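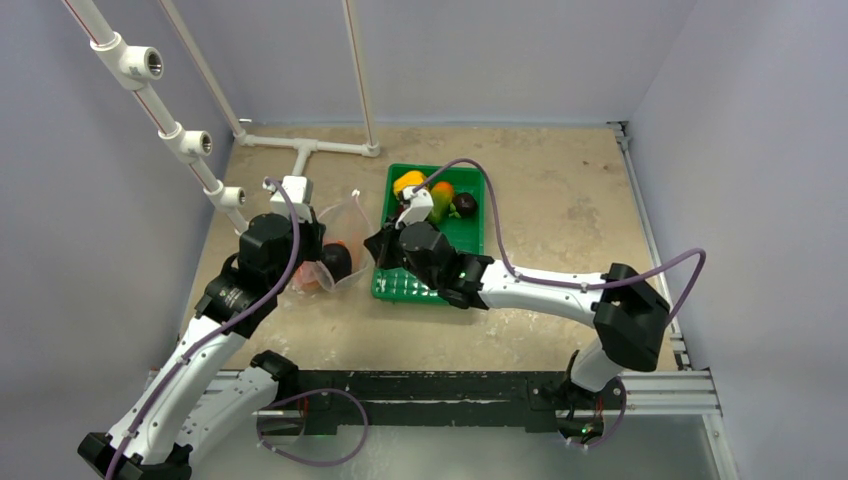

Call for participants: Vavedia produce packing study, Zarville

Zirkasmont is recruiting adults to take part in a bench study of small-lot produce packing. Participants move fruit and vegetables from a shallow tray into clear zip-top bags and close the bags. The study compares packing sequences and bag-opening methods. Results will be used to revise the written packing procedure for mixed produce.

Closing date for expressions of interest: November 8, 2023.

Location
Woo Building, ground floor, Zarville. Step-free entry from the car park. Bicycle parking is at the rear.

Time commitment
One session of 30 minutes, including the induction. Participants may be invited back for a second session in April. Attendance at the second session is optional and is paid at the same rate.

The task
1. Collect a loaded tray from the side bench and place it with the long side facing you.
2. Open the bag fully along the zipper. The mouth of the bag must stay open without being held before the first item goes in.
3. Transfer items one at a time, in the order on the session card. Large or ridged items are normally placed first, small round items last.
4. Lay the bag flat, press out excess air and close the zipper from one end to the other.
5. Return the empty tray to the side bench.

Items are replica produce of mixed size and colour: plum, mango, squash and similar shapes. No food is handled. Gloves are available in three sizes but are not required.

Most packing faults recorded to date relate to the bag and not the contents. A zipper that is pinched at one point while the rest is slack tends to misalign, and a bag that closes over itself has to be reopened by hand — the session card treats this as a restart. Participants are not penalised for restarts. They should call them out so that the time can be noted.
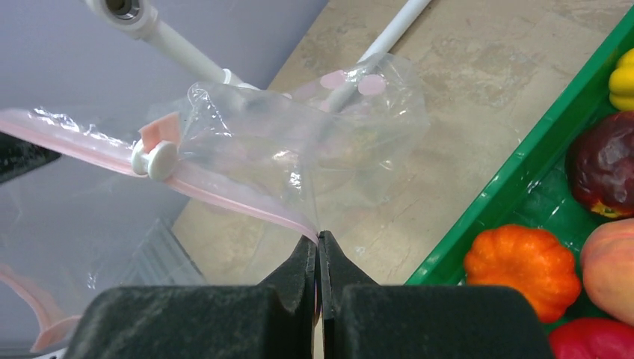
Kwaku Baidoo asked at the information session whether people who pack for a living would be excluded, given that they already have a set way of closing a bag. They are not excluded. Prior packing work is recorded on the intake form and the results are analysed separately. Experienced packers should use the order on the session card even where it differs from their usual practice.

Eligibility
Aged 18 or over.
Able to stand at a bench for the length of the session, or to work from the adjustable stool provided.
Normal or corrected vision, including the ability to tell green from red. Contact Hwa-young Min if unsure.
No current hand or wrist injury.
Able to follow written instructions in English. A large-print card can be supplied on request.

Payment
Participants receive a $30 grocery voucher at the end of the session. The voucher is also issued if a participant withdraws partway through. Travel costs are not reimbursed.

Data and privacy
Completion time, restarts and item order are recorded against a participant number. Names are held separately from results. Participants may ask for their record to be removed up to 9 days after the session. After that point the data are pooled and individual records can no longer be identified.

What to wear
Closed shoes and sleeves that can be pushed above the wrist. Rings and bracelets should be left at home, as they catch on thin plastic.

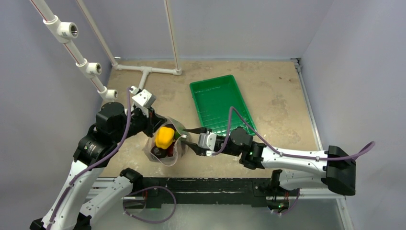 Green tray with gridded base, unloaded.

How to apply
Send a short email to Hwa-young Min at the Zirkasmont study office with the subject line "Vavedia packing". Include your preferred time of day, your dominant hand and whether you have done paid packing work. Session times are confirmed by reply email.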